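Comparing two grippers for clothes
Ghassan Boutros, project report, March 30, 2020

I picked clothes because I thought they'd be easy – no sharp corners, nothing to break. Wrong! Cloth is horrible to grab, and I spent most of February finding that out.

The two grippers were the Gromen (bare jaws) and the Zikari (same idea, but with rubber pads on the inside of each jaw). I did 886 grabs in all, split over 3 sorts of item: T-shirts, towels and padded jackets. A grab only counted if the item stayed up for 6 seconds, and my friend Khalaf did the timing so I couldn't cheat.

T-shirts were a draw, more or less. Towels went to the Zikari by a mile. Jackets were the fun bit, as the puffy parts just squash and slide out when you close on them, and I got properly cross with a few of them.

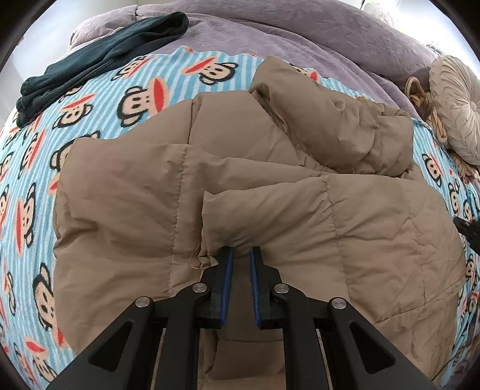

What helped most was going for a seam and coming in with the jaws only slightly open. If I started wide I nearly always ended up with a fat lump of padding that slipped straight off again (the Gromen was worst for it). I'd like to try softer pads next, if the Tultstead lab will lend me some.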